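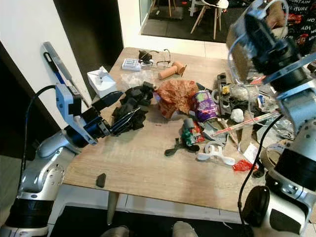

I have been using the Brovard two-arm kit from Caltum for two months now, mostly on Sunday afternoons, and I said I would write something up once I had got past the setup stage. My main interest is sorting household rubbish and oddments, which is a dull job and a good test. The pile I give it changes every time. On this run it had a crumpled paper bag, a crushed purple can, a bit of silver foil and a long clear tube lying across one side, with a tissue box and a pair of glasses towards the back. The left arm has its fingers around a crumpled black thing, and soft shapeless items like that are where I have learned most about the kit.

First, what you get. The box has two arms, the mounts, two power supplies, the cables and a bag of fixings. The table is not included. The hand on my left arm is the multi-fingered one, a paid extra, and I would say get it if you can. The standard pincer is fine for blocks and cups but it tends to push a flat wrapper along the table until it goes off the front.

Setup took me most of a day. The printed guide covers bolting down and wiring well enough. It then stops at step 12 and sends you to the website, where the pages are in a different order and use different names for the same parts. The calibration routine took 11 minutes the first time and has been about the same since. You have to do it again whenever you move a mount, even slightly.

The cables are my biggest complaint. The one for the wrist camera has to loop up off the forearm and back over to the bracket, and it needs enough slack for the wrist to turn. Too much slack and it catches on things. I ended up with a loop bigger than I'd like, held with a couple of Velcro ties. Gilchrist sell a clip set that is meant to tidy this up, but it was out of stock when I looked and I haven't chased it.

Picking up is good on anything with a bit of height. Cans, boxes and balled-up paper are all easy. Clear plastic is poor. The camera often misses it altogether, and I have had the hand close on nothing a few centimetres to one side. Turning off the ceiling light and using a lamp from the side helped a little.

The software is fairly plain. You record a movement by guiding the arms, give it a name, and play it back or use it for training. I have 200 recordings saved and the list is now slow to scroll — there are no folders, only a search box. The last update added sorting by date.

I did look at the Stumar before buying. It is quieter by all accounts and the arms reach further, but it needed a deeper table than I have room for, and the hands were sold separately with a long wait.

Support has been decent. I wrote in about a joint that clicked when it was cold and had an answer the next morning, with a link to a firmware fix that did cure it. I'll try the kit with glass jars next, once I've put something softer on the tabletop.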